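Home | Products | Support | Downloads | Contact

We use cookies to keep you signed in. Accept | Manage settings

Ticket 418 — key sorting cell, Barkham workshop
Status: open, awaiting parts
Opened: 3 March 2023

Fault as reported: gripper closes on the key but the fingertips don't meet evenly. Key twists when lifted and misses the hole on the plate. Worse after a long run. Controller shows no alarm.

Setup: two-finger gripper from Pradow, dark textured finger covers, wrist camera. Sarmiento controller, software untouched for months. Key plate is clamped to the bench at two points.

Checked so far

Restarted the controller and ran the homing routine. No change.

Swapped the gripper cable for the spare. No change, so the old one has gone back on.

Took off both fingers and cleaned the seats. There was grit under the left one. Refitted and tightened in turn — the left screw had backed off by nearly half a turn. Twisting is less now but hasn't gone.

Ran the open and close test with no key. The right finger arrives slightly late. Logged the motor current and sent the file to Jerkix, who suspect the slide bearing.

Dropped closing force by 3 steps. Keys slipped, so put it back up by 2.

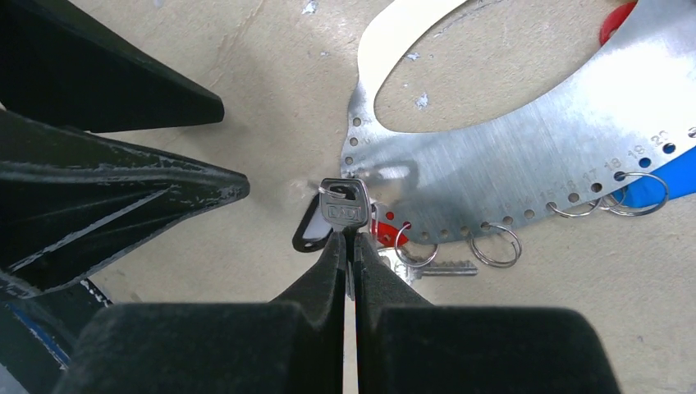
Grip height makes more difference than force does. The program used to take the key low on the blade, which left a lot of weight above the fingers. I've moved the grip point up by some 8 mm. With the fingertips just under the head, there's less for the tag to pull on. The tag hangs over to the left on its split ring, so any slack in the left finger lets the key lean that way. Light off the right side of the plate is a separate matter: the metal goes nearly white and the camera can lose the edges of the holes. I've turned the bench lamp towards the wall for now.

Still to do

Fit the new slide bearing when it comes. Jerkix quote early April. Put thread lock on both finger screws at the same time, then redo the camera offset, as the grip point has moved.

Until then please run at half speed and check the left screw at the start of each shift. Leave the ticket open.

2 comments | 0 shares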